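Tagged: Celebrity, Film & TV, Statements

1/ Clillura Entertainment is issuing this thread in response to questions received since Tuesday's episode of the reality series Mullham, in which cast member Nest Hughes left the reunion stage before filming had ended. We ask that it be read in full before it is shared.

2/ Ms. Hughes was not removed from the program. She left the stage by her own choice, spoke with the production team in her dressing room, and returned for the closing segment. The broadcast edit did not include her return. It has now been restored in the version available to stream.

3/ Several accounts have posted a 10-second clip that appears to show host Hưng Lục laughing as Ms. Hughes walks off. The laughter belongs to an earlier part of the evening, when Mr. Lục was responding to a remark from the audience. The two moments were joined by a third party. They do not appear together in any version we have released.

4/ We have asked for the altered clip to be taken down where it is presented as original footage. We have not asked for the removal of jokes, memes or commentary, and we do not intend to. Viewers are free to find the episode funny. Mr. Lục has told us that he does.

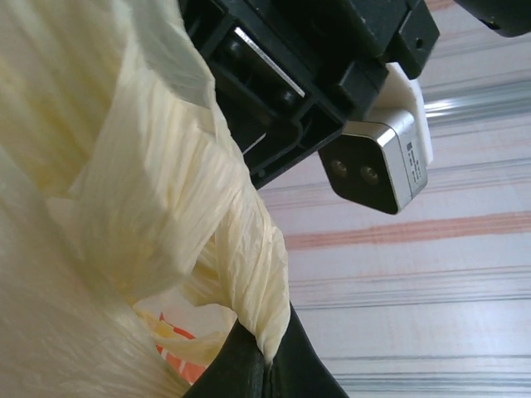

Lụa Hoàng
Head of Public Affairs, Clillura Entertainment

5/ On the matter of the seating plan: places at the reunion were assigned in August, before the disagreement between Ms. Hughes and Thắng Tăng became public. No change was requested by either party. Reports that Mr. Tăng asked to be moved to the opposite sofa are incorrect.

6/ On the matter of the song: the track heard as Ms. Hughes left is "Phùng," by Notburga Schnyder. It was chosen by the editors and was not playing in the studio. Ms. Schnyder was not consulted about that use beyond the standard license and has no part in the dispute. We would be grateful if messages about it were no longer sent to her.

7/ By the time of writing we had received 3,152 messages through the viewer contact form. Of these, 400 asked whether the series will return. A decision on a further season has not been made, and any cast list now in circulation did not come from this office.

8/ The full reunion runs for 70 minutes and is available on Clorkomix to subscribers in all regions where the series is shown. The shorter broadcast version will remain available beside it, with a note on the title page explaining the difference between the two.

9/ Ms. Hughes and Mr. Tăng have each been offered the opportunity to comment. Mr. Tăng has declined. Ms. Hughes will speak for herself at a time of her choosing, and we will not be answering questions on her behalf. Press requests concerning the program itself may be sent to the public affairs office by direct message to this account.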